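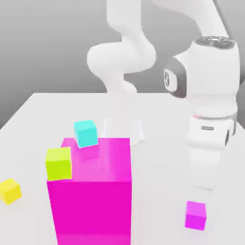

Fenna Coppens

I should say straight away that I am not a natural paddler. I came to canoes at an age when sensible people are taking up bowls, and I still get in like somebody lowering a wardrobe down a staircase. But my brother-in-law Quentin had a spare seat in the front of his boat, and Quentin is a hard man to refuse once he's bought the sausages, so one damp morning in October I found myself on the slipway at Driltthorpe with a borrowed buoyancy aid and a flask of very strong tea.

The plan was two nights and three days, 40 miles down to the old ferry landing at Nametitz Bridge. (Yes, it's a funny name for these parts. A mill owner called it after his wife's home town and it stuck. Locals say "Nammy" and will pretend not to know what you mean if you pronounce it properly.) There were five of us in three boats. Quentin and me in the big green one, Annick Vidal and Hervé Guillot in a thing so old the seats had been re-caned twice, and Misaki Katayama on her own in a little solo canoe that she could pick up with one hand.

The first few miles below Driltthorpe are slow and a bit scruffy. You get the backs of gardens, a caravan park, a great deal of willow. I loved it! You see a completely different side of people from the water: sheds, compost heaps, a man in a dressing gown throwing bread at swans. He waved his crust at us. By eleven I had more or less got the hang of paddling on the left without hitting Quentin's gunwale every stroke, and by half past I had stopped apologising to it.

Then the river goes under the railway and changes its mind about everything. The banks close in, the alders meet overhead and the current picks up enough that you can stop paddling and just steer, which in my case meant Quentin steering and me pointing at rocks. There's a run of little riffles there known as the Steps. Experienced people barely notice them. I noticed every one. Misaki went down first, turned neatly into the slack water at the bottom and sat there eating a cereal bar while the rest of us came down in various attitudes. Hervé came down backwards. He maintained for the rest of the trip that it was a recognised technique, and Annick maintained that it wasn't.

We camped that night in a field belonging to a farm called Kröger's, on the outside of a long bend. You have to ring ahead, and you have to be off the grass before the cows come through, and for that you get a tap, a fire pit and the best view on the whole river. I can't recommend it enough. The mist came up at dusk and filled the field to knee height, so that everybody walking back from the tap looked as if they were wading. Quentin did his sausages. Annick had brought a proper onion tart wrapped in a towel, having carried it all day between her feet, and I'm afraid the sausages rather suffered by comparison.

I slept badly, I'll admit. My mat had a slow leak and there was an owl with a lot to say. But at first light I crawled out to put the kettle on and there was an otter, a real one, going along the far bank as though it was late for something. I had lived within five miles of that river for most of my adult life and never seen one. I stood there in my socks in the wet grass until the kettle boiled over.

The second day was the long one. It rained from breakfast until the middle of the afternoon, the fine soaking sort that gets in at the cuffs, and there's a portage in the middle of it. If you haven't come across the word, a portage is when you get out of your canoe and carry it, and no matter what anyone says about the romance of the thing it is mostly mud and swearing. The one at Scarr Weir is 800 yards, over two stiles, with nettles. The weir itself is not to be messed with. Please don't be tempted, even at low water, even if you see the local lads doing it. The get-out is on river right, just after the pumping station, and it comes up quickly.

Hervé and Quentin took the heavy boats between them. I took the paddles, which sounds like the easy option until you've tried getting six paddles over a stile. Misaki walked past me with her canoe on her shoulders like a hat, came back, took half my paddles and went past me again.

Below the weir it opens out into what I think is the loveliest stretch of all. Big quiet pools, beech woods right down to the water, and the leaves coming down the whole time, so that for an hour we were paddling through them. We hardly talked. I did think about my dad there, who fished this bit when I was small and used to bring me along on condition that I kept still, a condition I never once met. I found his pool, or I think I did. There's a tree down across it now.

Our last morning was only nine miles and the sun came out for it, of course, once everything we owned was soaked through. We strung our socks along the thwarts and drifted. A kingfisher kept just ahead of us for ages, doing that thing where they fly off down the bank, sit, and look annoyed when you turn up again. And then there was the bridge, and the landing, and Quentin's van with a parking notice on it.

A few practical bits, if I've tempted you. Check the river level before you leave home, as the Steps get bony in a dry spell and the whole upper section is best left alone when it's in flood. You'll want a licence for the boat. Pack everything twice, in two lots of bags, and keep one set of dry clothes that you do not touch until you're off the water for the night, however sorry you feel for yourself. The shop at Driltthorpe shuts at lunchtime on Sundays. The café at the bridge does a bacon bap the size of a hubcap and doesn't mind what you drip on the floor. If you can't get into Kröger's field, there is a smaller site 200 yards further down on the other bank, though it's stonier and you lose the view.

I've since bought my own buoyancy aid, and a mat that stays up. Quentin is talking about December, "when there's a bit of water in it". Annick has already said she'll come if someone else does the tart.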